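Ticket 197 — Juego de desayuno: la bandeja baila y el plato se corre
Producto: bandeja rectangular, plato y cuenco verde (pedido a Nustelden)
Abierto por: Shahla Jalali
Atiende: Costel Shehu, soporte de Nustelden
Estado: resuelto, pendiente de un recambio

Shahla Jalali, sábado, 9:10
¡Hola! Os escribo por el juego de desayuno que me llegó esta semana. Lo primero, que es precioso y que no quiero devolverlo (que luego os asustáis). El problema es que en mi mesa la bandeja cojea. Si apoyo la mano en una esquina, la contraria se levanta un pelín y hace clac. Con el cuenco encima no pasa nada, pero con el cuenco lleno de café con leche ya me ha dado dos disgustos. ¿Es normal o me ha tocado una torcida?

Costel Shehu, 9:42
Buenos días, Shahla. Para descartar la mesa, ¿puedes probar la bandeja en otra superficie lisa y decirnos si hace lo mismo? Y confírmanos el modelo, por favor.

Shahla Jalali, 10:25
El modelo es el de la palabra Rabbit en letra cursiva, de la línea Melel. La he probado en la encimera y también cojea, aunque menos. Luego he vuelto a la mesa grande, he quitado el mantel (tenía uno de hule, con una arruga justo en medio, ejem) y la he puesto directamente sobre el tablero.

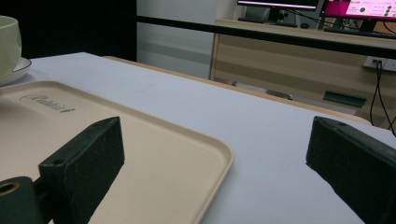 Sin el hule la cosa mejora bastante, eso lo reconozco. Pero el clac sigue ahí si aprieto fuerte en la esquina. He pasado la mano por debajo buscando alguna rebaba y no noto nada, solo una especie de película pegajosa en una punta. ¿Puede ser resto del embalaje?

Costel Shehu, 11:03
Es muy probable. Esa línea viaja con un film protector y a veces queda un trocito pegado. Agua templada, una gota de jabón y un paño suave, sin estropajo. Déjala después 30 minutos en plano, boca abajo. ¿El plato y el cuenco asientan bien?

Shahla Jalali, 12:20
¡Era el film! Ha salido una tira transparente finísima, de las que no se ven ni queriendo. Ya no hay clac. Pero ahora que lo preguntas, el plato sí que resbala cuando lo meto en la bandeja — el fondo es muy liso y al levantarla se me va hacia el borde. De momento lo dejo fuera, al lado.

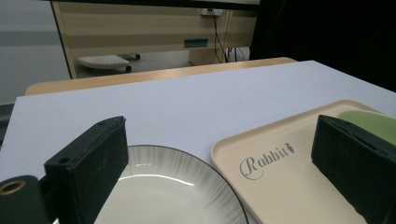
El plato junto a la bandeja Rabbit, sobre el tablero blanco.

Costel Shehu, 12:51
Para eso tenemos unas almohadillas de silicona, las Suvbridge, que se pegan en la base del plato. Te mandamos un juego sin coste. Mientras tanto, una servilleta de tela debajo hace el apaño. Comprueba también que el cuenco quede centrado en el plato antes de moverlo todo.

Shahla Jalali, 13:15
Lo de la servilleta funciona, aunque me da rabia tapar el dibujo del conejo, que es lo que más me gusta de la bandeja. He estado haciendo pruebas con el cuenco encima del plato, un poco más a un lado, un poco más al otro.
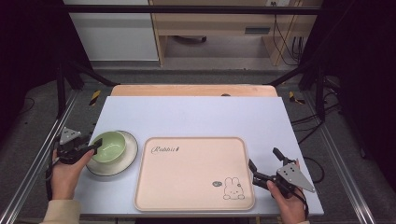

Mi conclusión casera: si el cuenco se va hacia un lado y está lleno, me pongo nerviosa; vacío me da igual. Así que por ahora llevo la bandeja con las tostadas y vuelvo a por el cuenco con su plato. Dos viajes, qué le vamos a hacer. Una última duda: ¿las almohadillas aguantan el lavavajillas? Las que tenía de Cheon se despegaron al segundo lavado y acabaron en el filtro.

Costel Shehu, 13:40
Mejor lavar a mano el plato una vez puestas. Si se despegan, escríbenos en este mismo ticket y lo reabrimos. El envío sale el lunes.

Shahla Jalali, 13:52
Perfecto, ¡mil gracias, Costel! Podéis dejarlo como resuelto y ya os aviso cuando lleguen.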